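Two Grippers and a Laundry Pile: Build Gallery

Posted October 20, 2022

The Dretalov workshop has been building a pair of hand-held grippers since February, and the plan is to record people folding clothes with them so a robot arm can copy it later. I am on record as doubting the second half of that sentence. The grippers themselves are decent pieces of work, so this page is mostly about them, with my grumbling attached. Click any entry for the full size.

Frames

The fingers sit on black triangular frames with cut-outs. The cut-outs were sold to me as weight saving. I weighed a frame before and after and would call the result decorative. They do look nice, and they give you somewhere to get a screwdriver in, so they stay.

Pads

Blue, with a fine diamond pattern on the face. The first set was smooth and let go of everything. The Wonine forum swore by a soft foam, which we tried for one evening and peeled off the same night. The diamonds grip denim well. On a thin T-shirt they grip well too, and then won't let go of it, a problem the forum has been quiet about.

Budget

We set aside 266 dollars for the pair and went over. Most of the extra went on screws in the wrong length, then screws in the right length. If you are copying the Kekis plans, check the parts list against the drawings before you order, as the two disagree on page 73.

Recording

The target is 2000 folds. I asked where the number came from and was told it was round. A fold counts if the garment ends up flatter than it started, and I think that is a generous rule. I'd want the sleeves lined up at the very least. We are still arguing.

Denim on the bed

Jackets are the hard case. A towel is a rectangle and forgives you, but a jacket has a collar that bunches under itself and pocket flaps that catch. Spread it back side up, one gripper in close and the other coming in at the shoulder.
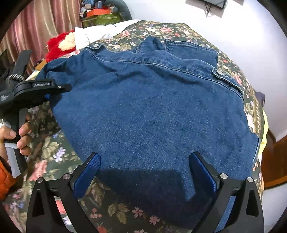
My bet is still on the collar beating us. You can pinch the hem and carry it up with very little practice, and after that you are left poking at the thick end with two fingers that have no idea what a seam is. A person fixes this by feel. What the arm will fix it with has not been explained to me.

Still to do

The handles need to come down a size for smaller hands. The Conceição hinge drawing is worth a try if somebody can get it to open in our software. I also want a plain test before any more recording – same jacket, same bed, bare hands against grippers, with a clock running. If the grippers take ten times as long, I'd like that written on this page.

Comments are open. Please don't send me the towel video again.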